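Opportunities > Writers > Fiction call-outs

Nendcombe Press: call for short fiction, the Junitari book

Nendcombe Press is looking for writers to contribute to a book of linked short stories set aboard a coastal trading steamer, the Junitari, in the years just before the First World War. The book will be published under our Skendidside imprint, which does sea and harbour fiction and nothing else. Submissions are open now and close on the last day of May, at 5 pm Sydney time.

We will take up to 19 stories. You can be a published writer or an unpublished one. Please read all of this before you send anything, including the part about the ship.

About the book

Every story takes place on the Junitari or within walking distance of her gangway. She carries mixed cargo, mail and a few passengers between east coast ports and the islands. She is owned by a small firm that is always behind on its bills. She is neither fast nor comfortable, and her master has been in her longer than the owners have.

The stories will run in order over a single year, from one annual survey to the next. Each writer gets one port or one passage and is free to do what they like inside it. There is no overall plot that you need to serve. There are some fixed facts about the ship and her officers, and those are in the ship sheet, which is two pages long and can be had by emailing us. Stories that contradict the ship sheet will have to be fixed before we can use them, so it saves time to ask for it first.

The editor is Hussam Masri. He has edited the last three Skendidside books and will read every submission himself in the second round. First round reading is done by a small paid panel.

What we're after

Stories of between 2,500 and 6,000 words. A little over is fine. Well over is not.

We want adventure stories in the old sense, where something is at stake and somebody has to act. A theft, a wager, a stowaway, a bad landing, a sick man and no doctor, a cargo that isn't what the papers say. Quiet stories are welcome too, provided there is still a story at the end of them.

We'd like to see people who tend to get left in the background of the older books. Stewards, cooks, firemen, deck boys, pilots, lumpers, boarding-house keepers, wives of masters, women travelling alone, Islander crew and passengers. Many of the popular sea stories of the period treated these people as furniture or worse. We don't need a lecture about it in your story, but we do want them written as people with their own business to attend to.

If you are writing about a culture that isn't yours, tell us in your cover letter what you have read and who you have talked to. If we take the story we may ask a paid reader from that community to go through it, at our cost, and we will expect you to work with what they say.

Animals are fine. The ship sheet gives her a cat. If you want a dog on board, he needs to come on and go off again within your story.

What we're not after

Please don't send:

- fantasy, ghosts that turn out to be real, or sea monsters
- pirates
- anything set in the present, or framed by somebody finding a diary in the present
- chapters cut from a novel
- pastiche of a particular author, living or dead
- poems
- work written or partly written with text-generating software

Period language is a matter of judgement. You don't need to write like 1911. Most of the stories in our last book were in fairly plain modern prose with the slang kept low, and that suited them. Dialect spelled out phonetically is hard going over six thousand words, and we will usually ask you to take most of it out.

We get a lot of storms. A storm is allowed, but there can't be 19 in one year, and only two passages in the ship's calendar fall in a season where one would be likely. If your story depends on a storm, say so in your cover letter.

Getting the ship right

You don't need to have been to sea. Some of our best contributors haven't. You do need to know roughly how a small steamer was worked, who stood which watch, what a derrick was for and how long it took to coal. The ship sheet has a reading list on the back with a note on which titles are free online. State libraries and the maritime museums are also good on this, and the staff will help if you ask a clear question.

Hussam checks tides, distances and coaling times. He doesn't mind a mistake in a draft. What slows the book down is a story where the whole plot rests on the ship doing something she couldn't do, such as making a four day passage overnight. If you aren't sure whether something is possible, email before you write it.

Place names should be real ones, spelled as they were at the time, with the present name given in your cover letter if it's different. The firm that owns the ship is called De Graaf in all stories. The head of the firm can be mentioned and can send telegrams but must not appear in person. One story has already been commissioned in which he does.

What we pay

The fee is $629 per story, whatever the length, paid in Australian dollars within 30 days of the contract being signed. We take first publication rights in print and ebook, non-exclusive audio rights, and nothing else. You keep the copyright. Rights for reprinting elsewhere return to you 12 months after publication.

There is one longer slot in the book for a story of up to 12,000 words, which closes the year. The fee for that one is $1,521. If you want to be considered for it, don't write it yet. Send a one-page outline and a finished story of any length, on any subject, so we can see how you handle a longer piece.

Each contributor gets four copies of the book and can buy more at the trade price. There is no fee to submit and there never has been.

Who can apply

Anyone 18 or over living in Australia, New Zealand or the Pacific, and citizens of those countries living elsewhere. One story per person. Two writers can submit a story together, in which case the fee is split however they like.

You can submit if you were in an earlier Skendidside book, though at least half the places will go to people who weren't.

How to submit

Send your story as a .doc, .docx or .rtf attachment. Leave your name off the manuscript and put it in the email. Use any readable font, double spaced, with page numbers. Put JUNITARI and your title in the subject line.

In the body of the email, give us:

- your name and where you live
- the word count
- the port or passage the story uses
- anything you think we need to know, in a paragraph or two

We don't need a CV or a list of publications. If you want to mention one or two, go ahead.

You'll get an automatic reply. If you haven't had it after two days, check your junk folder and then write again. If you'd rather post a paper copy, that's all right, but it has to reach us by the closing date and we can't send it back.

How we choose

Our last open call brought in 352 stories, and we expect a similar number. Two members of the panel read each one without knowing who wrote it. If either of them says yes, it goes through to Hussam. He draws up a longlist, and everybody on it hears from us by email whether they go further or not.

After that it becomes a matter of fitting the year together. We may have three good stories set in the same port in the same week and nothing at all for the long run north. If that happens we may ask whether you'd be willing to move yours. You can say no, and it won't be held against you, but we may then have to choose between them.

Everyone who submits gets an answer. People who reach the longlist and miss out get a short paragraph of comments. We can't do that for everybody else.

Working with the editor

If your story is accepted, expect two rounds of edits and then a proof. The first round is usually done by phone or video call, and the second in the document. Edits are discussed and you have the final say on your own wording. The exceptions are the facts in the ship sheet and the title of the book.
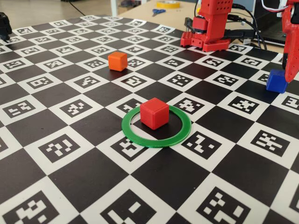 Jolien Van der Linden says the first call on her story for the last book went for two hours and that she came out of it with a different ending and one less mate. She had written the drowned man's brother as the narrator and was asked on the phone who else had been on deck that night - she says she didn't know, and had to go away and work it out. Her advice to anyone sending something in is to draw up a crew list before starting, with every hand on it, even the ones who never speak.

There will also be an online session for accepted writers, so that people whose stories sit next to each other in the year can compare notes. It runs on a Saturday morning and is optional. If a character walks off the ship at the end of one story, it helps if the next writer knows.

Questions we've been asked already

Can the captain die? No. He's needed all year.

Can someone else die? Yes, but tell us who. The ship sheet marks the officers who have to be alive at the end.

Can my story be told in letters, or as a log? Letters, yes. We have a log already.

Can I use a port that isn't on the route? Possibly, if you can give the ship a reason to put in there that doesn't cost her more than three days.

Can I send the story somewhere else at the same time? Yes. Let us know straight away if it's taken.

For the ship sheet, or with any other question, email the Skendidside desk at Nendcombe Press with SHIP SHEET in the subject line. We answer on weekdays, generally by the next day.

Contact us | Submissions policy | Privacy | © Nendcombe Press | Back to top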